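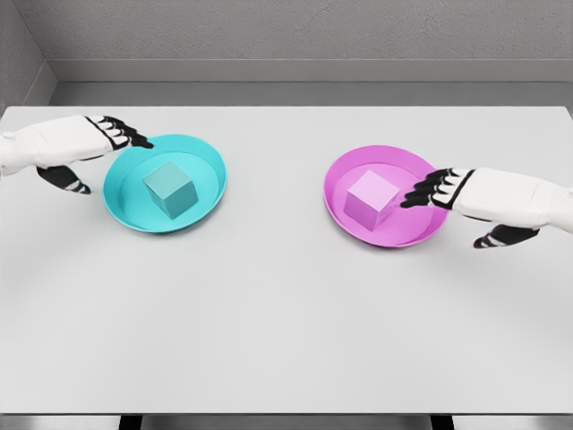
4. Getting your Yeoman level before you plug it in

I skipped this the first time I set up a Yeoman chest freezer and paid for it with a lid that never sealed on one corner, so please don't be like me! The whole section takes maybe twenty minutes, most of it crouching.

4.1 Pick the spot. A garage or basement is fine as long as the floor is solid. Leave a hand's width behind the freezer and on both sides (the coils are inside the walls on this model, so the sides get warm).

4.2 Set your level on the rim, front to back, with the lid open. Turn the front feet by hand, clockwise to raise. If they're stiff, have a second person lean on the opposite end to take the weight off.

4.3 Do the same thing left to right. Then close the lid and slide a strip of paper into the seal at each corner. It should tug a little when you pull it. If it slips right out, go back to 4.2.

Note: the feet on the older Travley version turn the other way. Maham Bukhari wrote in to tell me this after she had unscrewed one completely, and it rolled under her water heater. Thanks, Maham, and sorry.

5. First power-up

5.1 Let the freezer stand upright for four hours after moving it. If it came to you lying on its side, make that overnight.

5.2 Plug it straight into a wall outlet. No extension cord, no power strip, and check that the outlet isn't run by a light switch. I know somebody who lost half a deer that way.

5.3 Turn the dial to 4. The green light comes on first, then the red one. Red only means it's still warm inside, and it should go off by itself.

5.4 Leave it empty with the lid shut until the red light is out. In August my garage gets so hot that I start it in the evening and look again at breakfast.

Caution: if the red light is still on after a full day, turn the dial to 0, unplug it, and call the shop in Sestport where you bought it. Don't keep nudging the dial up. The compressor just runs nonstop and you won't learn a thing.

6. Loading it so you can find stuff again 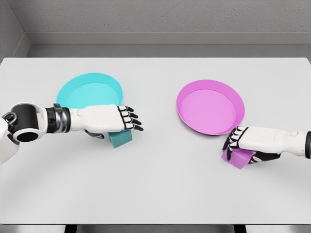
My first year I piled everything in as it came, and by winter I was digging past three layers of soup to get at the peas. What I do now is freeze things flat in bags, stand the bags up in the baskets like files, and keep the big awkward packages on the bottom.

6.1 Put roasts and whole birds on the floor of the freezer, oldest on the left.

6.2 Hang the two wire baskets from the rim. They slide, so you can push them both to one end when you need to reach down.

6.3 Don't add too much fresh food at once. I stick to one basket's worth a day, spread out along the walls where it's coldest.

6.4 Write the name and month on every bag before you fill it. Marker won't take on a cold bag, and a damp label falls off and you find it in spring.

6.5 Tape a list to the inside of the lid, or hang one on the wall next to it if your lid sweats. Imre Szabó uses a dry-erase board and swears by it, but I always wipe mine off with my sleeve.

Note: the Bisik basket set, part number 618, fits the Yeoman with no changes. Part 489 looks the same on the shelf but it's shorter and will drop right in on top of your chicken. Check the number on the tag.

7. Power cuts

7.1 Keep the lid closed. I mean it, no peeking! A full freezer holds far longer than a half-empty one, so I fill the gaps with water jugs (leave room at the top for the ice to swell).

7.2 Freeze a cup of water and set a coin on top of the ice. If the coin has sunk when the power is back, things have thawed and frozen again, and you'll need to go through the lot.

7.3 Turn the dial up to 6 for a day once the power returns, then back to 4.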